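Equipment budgeting for hand-held gripper programmes

Equipment budgeting for hand-held gripper programmes is the planning of purchases for work in which a person carries out everyday tasks with a gripper held in the hand, fitted with a camera, so that the recordings can later be used to train a robot arm. It covers the grippers themselves, the parts that wear out, the household goods handled during recording, and the time spent on cleaning and repair. It is usually kept apart from the budget for the robot arms, which are bought later and from a different fund.

Background

Early plans for this kind of work tended to treat the gripper as a single purchase. The plan drawn up for the Plevby kitchen project by Nelly Correa was one of the first at that site to list the finger pads on a line of their own. It set the price of one complete gripper at 599 pounds and a set of spare pads at 89 pounds. A second plan, written by Umesh Mishra and dated 01/02/2019, kept the same layout but added a yearly sum for tabletop goods such as jars, powders and foodstuffs.

Wear and cleaning

Foam pads give a soft grip on glass and plastic, but they pick up residue from whatever is handled or spilt near them. Stains on the face of a pad can be passed on to the next object, and crumbs left on a table may show up in later recordings. Plans therefore allow for cleaning between tasks as well as for new pads.

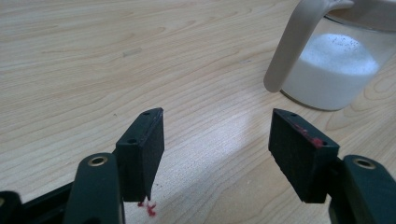
Tabletop work

Black foam pads on dark green gripper arms, one pad marked with red residue. A glass jar of white granular powder stands on the table behind.

Costs of tabletop work fall into two groups. Fixed costs include the gripper, its camera and a case. Running costs include pads, cleaning cloths and goods used up in the course of recording. At Plevby the running costs for the first year came to 980 pounds, almost twice the sum set aside, and most of the difference was put down to pads ordered singly at short notice.

Suppliers

Grippers for the project were quoted for by two firms, Stedik and Jekine. Stedik offered the complete unit only. Jekine sold the arms and pads separately — an arrangement that suited repair work but made the first order longer to prepare. Carrying cases came from Kırmızıgül at 398 pounds for the full order, with delivery in August.

Planning practice

A common approach is to buy one gripper for each person recording and one spare for the site. Pads are ordered in sets, so that both fingers can be changed together. Food and powders are bought locally and charged to the running budget. Repairs are recorded against the gripper's own number, and the record is read again when the next year's order is prepared.

See also

Consumables budgeting
Robot end effector
Spare parts planning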